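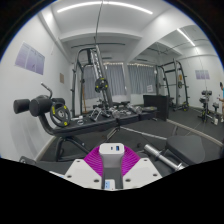

# Wunard (software)

Wunard is an open-source tool for turning wide-angle video from hand-held grippers into training data for robot control policies. It was written by Xiaoqing Liao and Kwame Nyarko and first released in September.

## Pose tracking

Wunard estimates the camera path by matching fixed points in the room, such as curtain edges and wall posters. Each clip is limited to 3000 frames. Mirrors are a known source of error – a reflected rack can be mapped as a second one – so the user may mask them by hand.
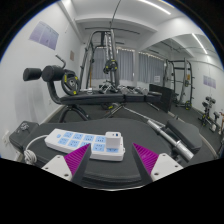 **Does Wunard need a depth camera?** It works from a single color camera with a fisheye lens, provided the lens has been calibrated.

Finger opening is read from the video as well. The default detector looks for the magenta pads and measures the gap between them in each frame. Clips in which either pad is lost for more than 34 frames in a row are rejected.
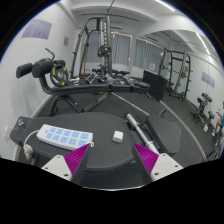

## Export

Accepted clips are resampled and written in the Durnar format. The planner Tak, maintained by Soledad Palma, reads these files directly. Files made before version 2 must be converted first.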